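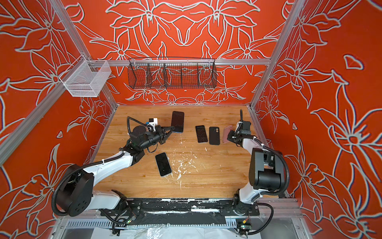

第2講 壁面文様の構成と反復
科目名:室内意匠史概論
担当:Vira Dmytriv(講義)、Evaristo Escobedo(演習)
配布日:2019年6月8日

1 本講の目的

前講では、室内の壁面が構造体としての壁と、これを覆う仕上げ層とに分けて論じられてきた経緯を確認した。本講では仕上げ層のうち壁紙を取り上げ、文様がどのような規則に従って反復され、どのような技法によって製造されてきたかを概観する。あわせて、文様の寸法と部屋の寸法との関係について、演習に必要な基本事項を示す。

受講者は、講義終了時までに次の事項を自らの言葉で説明できるようになっていることが望ましい。
・送り(リピート)の概念と、主要な送りの形式の相違
・版木印刷と機械印刷が文様の形式に及ぼした影響
・大柄の文様を室内に用いる場合の割付けの考え方

2 用語の整理

文様を論じる際には、文献ごとに語の用法が異なるため注意を要する。本科目では以下の定義による。

単位文様:反復の最小単位となる図形のまとまり。単独の花や葉を指すのではなく、隣り合う単位とつながるための余白や茎の端部までを含む。

地:文様の背後に広がる面。単色であることが多いが、細かい点描や斜線によって埋められることもある。後者の場合、地そのものが別の反復を持つため、主文様の送りと地の送りとが一致しないことがある。

送り:単位文様が縦または横の方向に再び現れるまでの距離。製品の見本帳では、通常、縦方向の値が記載される。

輪郭線:図と地の境界を示す線。彩色面の縁として生じるものと、独立した線として描かれるものとを区別する。冒頭の図版に見られる百合の文様は、橙赤色の地に淡い灰白色の線で花と葉をかたどっており、後者の性格が強い例として参照されたい。

柄合わせ:隣接する壁紙の継ぎ目において、文様が連続するように位置を調整すること。施工上の用語であるが、意匠の段階で考慮すべき事項でもある。

3 送りの形式

3.1 並列送り
単位文様が縦横ともに格子状に並ぶ形式である。英語ではストレート・マッチと呼ばれる。継ぎ目の左右で文様の高さが等しくなるため、施工は容易であり、材料の損失も少ない。一方、水平方向の列が目立ちやすく、遠目に見たときに帯状の縞が生じることがある。意匠の側では、単位文様の内部で花の高さをずらし、列の印象を弱める工夫が行われる。

3.2 段違い送り
隣の列が縦方向に送りの半分だけ下がる形式で、ハーフ・ドロップと呼ばれる。視線が斜めに導かれ、文様が面全体に広がって見える。植物文様の多くがこの形式を採る理由は、茎の曲線を斜め方向に連続させやすい点に求められる。ただし、奇数番目の列と偶数番目の列とで切り出しの位置が変わるため、施工の際には二本の巻きを交互に用いるなどの配慮が必要となる。

3.3 任意合わせ
縦縞や細かな織物調の文様など、継ぎ目において図形の連続を必要としないものをいう。見本帳では「柄合わせ不要」と記載される。濃淡のむらを目立たせないため、一枚ごとに上下を反転して貼るよう指示されることがあるが、縦縞の左右が対称でない場合には適用できない。

3.4 反転送り
単位文様を鏡像にして隣に置く形式である。中心軸が明確に生じ、格式ある印象を与えることから、絹織物の壁掛けを模した壁紙に多く用いられた。花弁が軸に向かって集まる構成は、この形式の典型の一つである。なお、一枚の壁面だけを見て文様がほぼ左右対称であると判断できても、それが反転送りによるものか、単位文様の内部の対称性によるものかは、継ぎ目の位置を確認しなければ確定できない。演習の所見では、両者を混同しないこと。

4 技法と文様の関係

4.1 版木による印刷
ヨーロッパの初期の壁紙は、小判の紙に墨色の文様を摺り、手彩色を加えたものが多かった。のちに紙を継ぎ合わせて長尺とする方法が普及し、色ごとに版木を用意して順に摺り重ねる工程が確立した。版木の大きさは職人が取り扱うことのできる重量によって制限され、それがそのまま送りの上限となった。版木の隅には位置合わせの針が設けられ、その小さな痕跡が耳の部分に残る。現存する断片の調査では、この針痕が技法を判定する手がかりとなる。

版木印刷では顔料を膠で溶いた不透明な絵具が使われ、摺られた色面はわずかに盛り上がる。斜めから光を当てると色の重なりの順序を読み取ることができるため、調査にあたっては必ず側光による観察を行う。

4.2 起毛壁紙
接着剤で文様を摺り、その上に羊毛の粉を撒いて付着させる技法である。高価な裁断ビロードの代用として発達した。文様は色面の広がりによって示され、細い線の表現には適さない。このため、起毛壁紙の文様は太い葉や果実を中心とし、細部を省いた構成となる傾向がある。

4.3 機械印刷
十九世紀に入ると、抄紙機による連続紙と、円筒を用いた印刷機とが結び付き、壁紙の生産量は大きく増加した。円筒の円周が送りを決定するため、初期の機械印刷品には小柄のものが多い。また、使用する絵具は版木印刷に比べて薄く、色面の厚みに乏しい。同時代の批評家の一部は、機械印刷の写実的な花束や立体的な陰影を、平らな壁面にふさわしくないものとして批判した。この批判は、輪郭線を重視した平面的な植物文様への関心を高める一因となった。

4.4 孔版および電子印刷
二十世紀に孔版印刷が用いられるようになると、大きな単位文様と鮮やかな均一の色面が再び可能となった。戦後に流行した大柄の花文様は、この技法との関係を抜きに論じることができない。さらに電子印刷では版が存在しないため、送りを設けず、壁面全体を一つの図として扱うことも可能である。もっとも、送りを持たない壁紙を「文様」と呼ぶべきかどうかについては見解が分かれており、第六講で改めて取り上げる。

5 日本における展開

日本の室内では、襖や障子に貼る紙が壁面の装飾を担ってきた。唐紙は、木版に雲母や胡粉を付け、手のひらで紙を押さえて文様を写す。圧力をかけて摺るものではないため、文様の縁には柔らかな揺らぎが残る。地と文様の明度差が小さく、光の角度によって文様が現れたり沈んだりする点に特色がある。

明治期には、革の壁装材を紙で模した金唐革紙が製造され、欧米にも輸出された。厚い紙を彫刻した木製の円筒に当てて打ち込み、凹凸を付けたのち、金属箔や漆などで仕上げる。草花や虫を主題とするものが多く、輸出先の需要に応じて文様が調整された。国内では洋館の広間などに使用例が残る。

唐紙と金唐革紙は同じ紙の装飾でありながら、前者は光の変化に委ねる控えめな表現、後者は凹凸と光沢による重厚な表現を志向している。壁紙を語る際に「和風」という語を一括して用いることは避け、技法および用途を明示すること。

6 植物文様の類型

6.1 散花
花を茎から切り離し、地の上に散らしたもの。方向性が弱く、小さな部屋にも用いやすい。主たる花の間に小花を置くことで、地の空白を均等に保つ。

6.2 立木
一本の幹が下から上へ伸び、枝が左右に広がるもの。床と天井の区別が明確であり、上下を逆に貼ることはできない。家具によって根元が隠れると図の意味が損なわれるため、腰壁の上に配置することが多い。

6.3 蔓草
茎の曲線が連続し、その途中に花や葉を付けるもの。送りの境界を隠しやすく、段違い送りとの相性がよい。

6.4 大輪
花を実物より大きく描き、花弁そのものを面の構成要素とするもの。百合、牡丹、罌粟などが好まれる。これらはいずれも花弁の形が明快で、拡大しても種の判別が容易である。大輪の文様では、花の間に生じる地の形が意図せず目立つことがあるため、図と地の両方について下図を検討する必要がある。

7 色彩に関する注意

暖色の地は進出して見え、室内を狭く感じさせると説明されることが多い。しかし、実際の印象は照度、光源の色、家具の占める面積などに左右され、地の色だけで決まるものではない。特に橙や赤の地に淡色の線を置いた場合、遠方では線が細く見え、地の色が支配的となる。近くでは線の形が先に認識される。見本帳による判断は近距離での見え方に偏るため、可能な限り大判の見本を壁面に掛けて確認する。

歴史的な壁紙を扱う場合には、退色および変色を考慮しなければならない。植物性の染料や一部の有機顔料は光に弱く、家具や額の裏に残った部分のみが当初の色を伝えることがある。また、十九世紀の緑色顔料にはヒ素を含むものがあり、断片の取扱いには手袋を着用し、粉塵を生じさせないこと。

8 割付けの基本

文様の壁紙を貼る際には、部屋の主要な壁面の中央に、花の軸または継ぎ目のいずれかを置く。どちらを選ぶかは、壁面の幅と、左右の端に残る寸法によって判断する。端部が極端に細くなる割付けは避ける。

必要枚数の算定例を示す。壁面の延べ幅が736cm、壁紙の有効幅が46cmであるとき、必要な枚数は736÷46=16枚となる。ここで得られる値は幅方向の枚数であり、巻き数ではない。巻き数は、一枚あたりの切出し長さを求めたのちに算出する。切出し長さは、天井高に上下の切り代を加え、その値を縦方向の送りの整数倍に切り上げたものとする。段違い送りの場合には、さらに偶数列のずれを見込む。

入隅では、壁が正確に垂直であるとは限らない。したがって、一枚の壁紙をそのまま隅に回し込むことはせず、隅をわずかに越えた位置で裁ち、次の面で改めて垂直の基準線を引く。このとき文様の連続はわずかに失われる。大柄の文様では失われた部分が目に付きやすいため、視線の集まらない隅を選んで誤差を吸収させる。三方の壁に同一の大柄文様を用いる場合は、正面の壁の軸を先に定め、左右の壁をこれに従わせるのが通例である。

9 演習課題

課題A 図面による割付け
配布した平面図および展開図に基づき、段違い送りの壁紙を割り付けること。基準線、継ぎ目、入隅での裁断位置を記入し、端部寸法を併記する。

課題B 単位文様の抽出
演習用見本帳『Zaltura』または『Itodell』から一点を選び、単位文様を透写して送りの形式を判定すること。判定の根拠は、図形の対応関係を示して簡潔に記す。Karpenko文庫所蔵の断片を選ぶ場合は、事前に担当者の許可を得て、閲覧室内で作業を行う。

提出は指定された日の16時までとし、遅延したものは採点の対象としない。用紙はA3判を横向きに使用し、右下に学籍番号および氏名を記入すること。課題Bの透写図は原寸とし、縮小複写による提出は認めない。

10 次講までの準備

共通資料集『Findunia』のうち、壁掛けおよび染織に関する章を通読しておくこと。第3講では、織機の構造が文様の送りに与える制約を扱い、本講で述べた版木および円筒による制約と比較する。課題の講評は八月の集中演習においてEscobedoが行う。見本帳の貸出しを受けた者は、講評の開始前に返却を済ませること。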